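Category: Help Desk > Shared Printing & Labels > Resolved

Ticket: Label printer skips every second label after roll change
Opened by: Sowmya Nambiar
Assigned to: Yogesh Tiwari
Printer: Praltix desktop thermal, second floor stockroom
Status: Resolved

Sowmya Nambiar wrote:

Hi Yogesh! The stockroom label printer has started feeding a blank after every printed label. It prints one perfectly, spits out an empty one, prints the next, and so on. I sent a batch of 200 shelf labels before lunch and ran out of roll halfway through, with a very long ribbon of half-empty labels on the floor.

What changed: we finished the old rolls and opened the first box of the new ones from Uysal. Same width, and they look the same to me. I've turned the printer off and on and reseated the roll twice. No error light, just steady green.

Yogesh Tiwari wrote:

Ooh, a good one. Skipping exactly one label each time nearly always means the printer has the wrong idea of how long a label is, or it can't see the gap between them. A few things to try, in this order:

1. Open the lid and check that the paper runs under both guides and over the small clear window on the left. The gap sensor lives under that window.
2. Wipe the window with a dry cotton swab. No cleaning fluid yet, please.
3. Close the lid, hold the feed button until the light blinks twice, then let go. It should push out a few labels and stop with an edge right at the tear bar.
4. Print the self-test page (feed button held down while you switch it on) and send me what it says next to "media type" and "label length."

Sowmya Nambiar wrote:

Did all four. The swab came away gray, so that window needed it anyway. Calibration pushed out labels and kept going until I opened the lid. Media type says CONTINUOUS. Label length says 74.

Yogesh Tiwari wrote:

That's it, or most of it! CONTINUOUS means the printer thinks it has one long strip with no gaps, so it ignores the sensor and feeds by the length number alone. Your labels are a lot shorter than 74 mm, so it prints one and then rolls right past the next. Somebody may have changed it for the long pallet strips. Could you open the Praltix settings tool on the stockroom PC, go to Media, choose "Labels with gaps," and press Save to Printer? The plain Save button only changes the PC's copy. I've been caught by that more times than I'd like.

While you're there, which template is the batch using? I want to check the page size against the new rolls.

Sowmya Nambiar wrote:

Changed and saved to the printer. It's the bin template Lakshmi made in April.

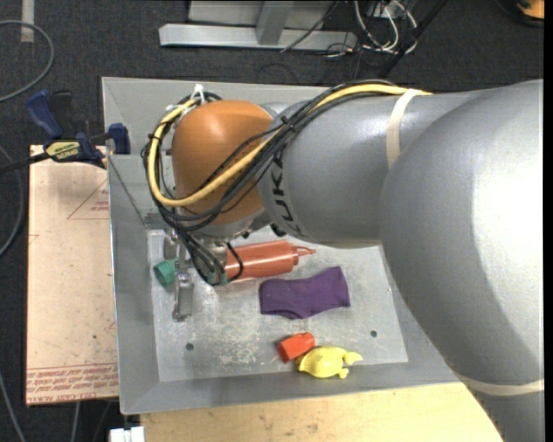

KUKA arm over gray metal bin.

Yogesh Tiwari wrote:

Perfect, that's the newer one. There are two templates with almost the same name and I've been mixing them up all week. Please run the calibration again now that the media type is right, then send two labels. Just two!

Sowmya Nambiar wrote:

Calibration stopped by itself this time, edge right on the tear bar. Two labels, no blank between them!! But the text sits too high and the top of the barcode number is missing on both.

Lakshmi Naidu wrote:

Jumping in because the template is mine. I built it for the old rolls and put the top margin at zero, which worked fine on those. I measured a strip of each and the new labels are 2 mm shorter. Tiny, but enough to clip the number. I've changed the page height, moved everything down a touch and saved it to the shared folder as "Bin label, new rolls." Please close the old one first, or the print program keeps it in memory.

Sowmya Nambiar wrote:

Opened the new version and printed ten. Every one is centered, and the hand scanner reads them all on the first try. I'm so happy with how crisp they look! Sending the full 200 again now.

Sowmya Nambiar wrote:

Full batch finished. No blanks, nothing clipped.

Yogesh Tiwari wrote:

Wonderful work, both of you. Notes for whoever gets this next:

Cause: media type set to continuous, label length left at 74, dusty gap sensor window, template page height too tall for the new rolls.
Fix: cleaned the window, set media to labels with gaps, saved to printer, recalibrated, switched to Lakshmi's updated template.
Still to do: Ilona Fodor has the same printer model at the packing desk and will be opening the new rolls soon. I'll check her media setting before she does. The old template moves to the archive folder once she has switched over.

Closed November 26, 2022. Reply to this ticket to reopen it.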